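Akgül Gripper Comparison Set: Data Card

Maintained by the Wurham simulation group. Contact: Perihan Işık.

Purpose

The set supports comparison of parallel grippers and camera placements on a two-armed robot in a simulated kitchen. It holds 136 episodes, of which 80 use the head view as the main input. The remainder rely on the hand cameras.

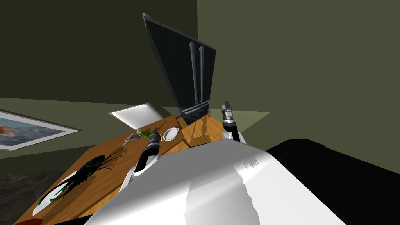
Episodes were generated at Hemcombe with one controller for both arms. Each arm receives its own target and may wait while the other works. Small items were given priority in the layout, and the dish with two side handles, on the wood close to the left gripper, is listed among the hard targets -- its rim is shallow.

Camera views

Hand views are stored separately from the head view and may be loaded alone.

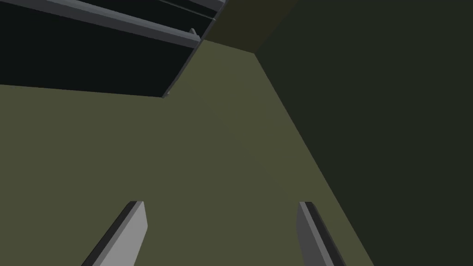
Users who train on hand views only should expect many steps with little to guide the arm. The loader can skip these steps; the setting is off by default. Episodes are limited to 50 seconds, and 18 reached that limit. They are retained and marked.

Known limits

Contact forces are estimates and should not be compared with readings from hardware. Finger friction is the same for every item.

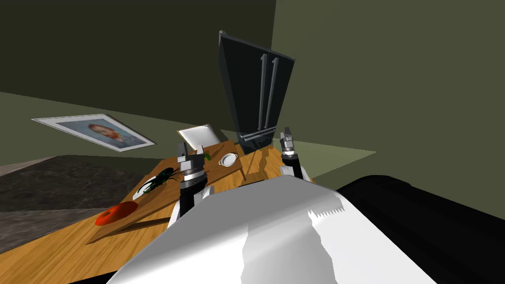 Ozan Canpolat asked that the friction value be made adjustable per item before any ranking of grippers is published, and considered the current results fit for comparing cameras only. The request is open for the March release.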